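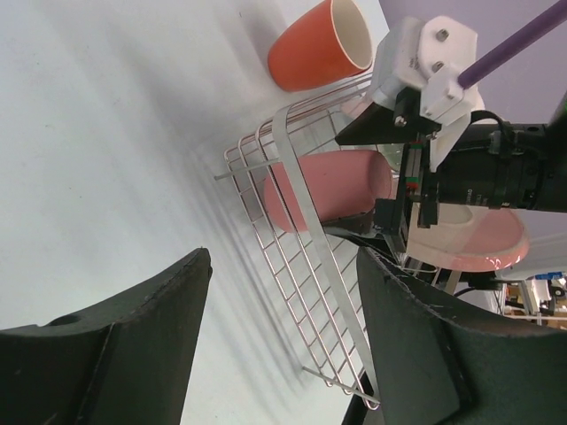
Wire dish rack on a white tabletop, with a pink cup in it, a pink plate to the right of that cup and an orange cup just beyond the rack.

Kitchen > Washing Up > Dish Racks

Search tips Go

Getting More Out of a Small Wire Rack

A wire rack dries dishes faster than a solid tray, but it has to be loaded with some thought. Plates go in first, on edge, with a gap between each one. Bowls go behind them.

Cups are the usual problem. A cup on its side will hold a spoonful of water along the lower wall, so tip the open end down a little or turn it over completely. If you run out of room, stand a cup on the table next to the rack – on a folded towel if it is still dripping.

Wipe the wires once a week with white vinegar and warm water, then dry them. Check the rod ends while you are there. A bare end will rust first, and it can scratch a painted table. A dab of clear nail polish seals it for 7 months or so in my kitchen. Slip a bit of tubing over any end that sticks out.

Empty the rack before you cook. Clean dishes pick up grease from the stove.

Posted July 3, 2018 by Guðlaug Nørgaard

Comments (2)

Danzer: Aquarium tubing fits my rack. Cut it with scissors and push it on wet.

Rendbridge418: Does the vinegar hurt a copper finish? Mine went dull in January and I quit using it.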